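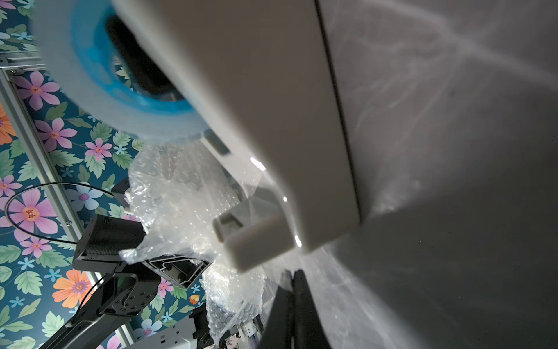

Course Materials > Automation Basics > Unit 2: Paying for It

Unit 2. What the Quote Leaves Out

The arm is the part everyone remembers to budget for. It has a nice glossy page in the brochure. Then you need rails, brackets, cables, zip ties, mounting plates and a place to put it all, and the brochure goes quiet.

For the homework, assume a two-arm cell for handling soft packaging. Your supplier is Padex. Your finance office is not your friend.
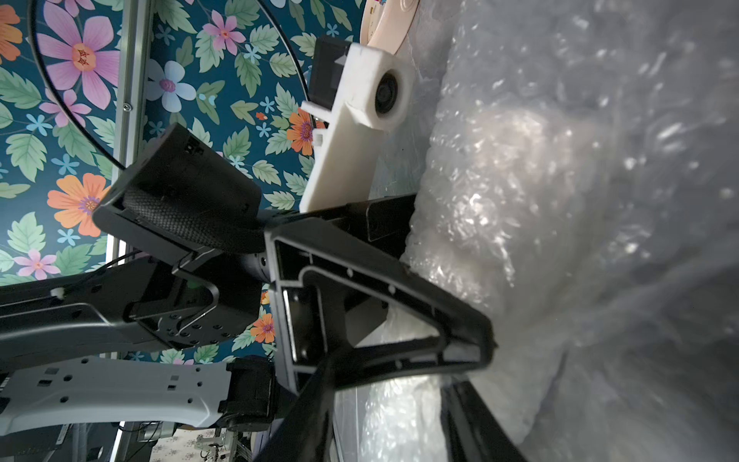

Colleen Poirier
Lecturer, Equipment Planning

Start with the fingers. Grippers wear, and bubble wrap is a rotten customer: it folds, it shines, it gives when you push it. Price spare fingers on day one. I once left them out of a plan called Zoltudgate and spent April writing apologetic emails.

Next, cameras. If you want one on each wrist, that's two cameras, two mounts and more cable than you think. Put the cable on its own line. "Misc." gets cut first.
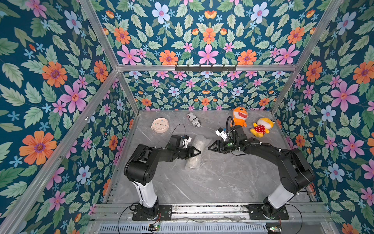 Then there's the second arm, which doubles the hardware and does worse things to the setup hours. In your worksheet, allow 16 hours per arm and add 30 percent to the total. If your answer is more than 258 hours, check your multiplication before you call me.

Worksheets go to Jeanine Jansen by 31 March 2020. She does not accept "TBD" as a number.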